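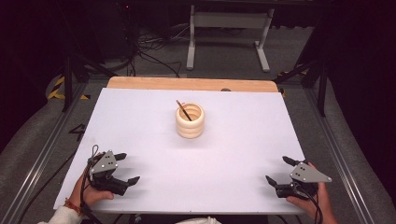

I started keeping a paper log of our household spending in April, after three years of using an app and learning very little from it. The app sorted everything by itself, and I looked at the totals perhaps twice a season. Now I write each purchase down by hand in the evening, at the table. What helps most is having everything in one place before I sit down. A small wooden cup like this one, with rounded bands and room for a stick or two, is all the desk equipment the job needs. If I have to get up and look for a pencil, the log doesn't get done.

The notebook is a Fenlow with 67 ruled pages, bought for something else and never used. I draw three columns: date, what it was, how much. I tried a fourth column for the reason I bought the thing and gave it up inside a week. Most of the reasons were "ran out" or "hungry."

My first full month showed two things I hadn't known. Groceries were lower than I thought. Small household items were a good deal higher – sponges, light bulbs, tape, batteries, a second colander. None of it was foolish, apart from the colander. But I was going to the hardware store whenever one thing ran out and coming home with 40 dollars' worth of other things. Now there is a list on the inside cover of the notebook, and I go when it has 8 items on it.

My neighbor Dilani Amarasinghe has kept a log like this since 2000. She lent me one of her old books so I could see how she did it. She rounds everything to the nearest dollar, and she doesn't record cash under five dollars at all. I was surprised by that, but she says her yearly total has never been far enough off to bother her. I have started rounding too. I still write down the small cash.

She also adds up at the end of each page and not at the end of the month. I have copied this. If there's a mistake, it is somewhere on that page, and finding it takes a minute or two. My April total was wrong three times before I changed over.

There are drawbacks. I can't search the notebook, so when the kettle broke I had to leaf back through every page for the date I bought it. Returns are awkward as well. For now I write them as a new line with a minus sign and circle it.

The electric bill is still paid automatically and I keep forgetting to enter it. I have put a note on the back page, and next month I'll write it in on the first before anything else.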